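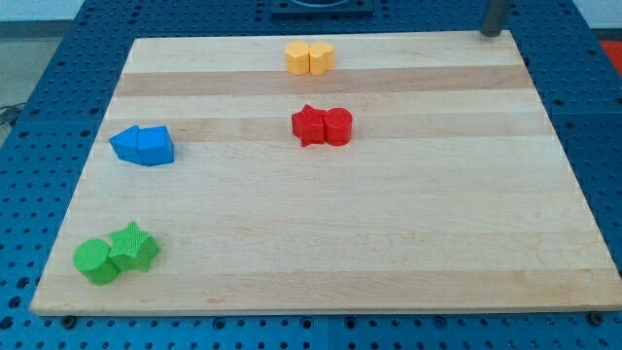 Ob man dafür wirklich eine eigene Planungssoftware brauche, wollte Ibarra wissen, das bisschen Sortieren lasse sich doch in einer Nacht selbst schreiben. Lässt es sich. Wir haben dafür mehr als eine Nacht gebraucht und verkaufen das Ergebnis seit März unter dem Namen Esel.

Drucken | Per E-Mail senden

Stand: März
Von der Redaktion Zallow

Esel 6 – Aufgabenplanung für Greifzellen

Esel nimmt eine Regel entgegen, etwa »gleiche Farbe zu gleicher Farbe«, und macht daraus eine Reihenfolge von Griffen. Gelb neben Gelb, Rot neben Rot, auch wenn ein Stern an einem Zylinder lehnen soll. Die Form bestimmt den Griff, die Farbe das Ziel. Wer beides in dasselbe Skript schreibt, lernt sein Skript sehr gut kennen.

Das Wahrnehmungsmodul Plumura liefert Lage und Farbe der Teile. Vor jedem Griff fragt Esel erneut nach und plant um, falls sich etwas verschoben hat. Störrisch bleibt er nur bei Kollisionen: Passt der Finger nicht zwischen zwei Teile, gibt es eine Fehlermeldung und keinen Versuch.

Lieferumfang
Planer, Simulator, Regeleditor
15 Beispielaufgaben mit Quelltext
Handbuch, 126 Seiten, davon einige lesenswert

Grenzen
Bis 2000 Planungsschritte je Aufgabe. Durchsichtige Teile erkennt Plumura schlecht, glänzende nach Laune.

Die Testlizenz läuft 15 Tage. Anfragen bitte mit Angabe von Robotertyp und Steuerung an den Vertrieb von Zallow.

Seite drucken | Seite per E-Mail empfehlen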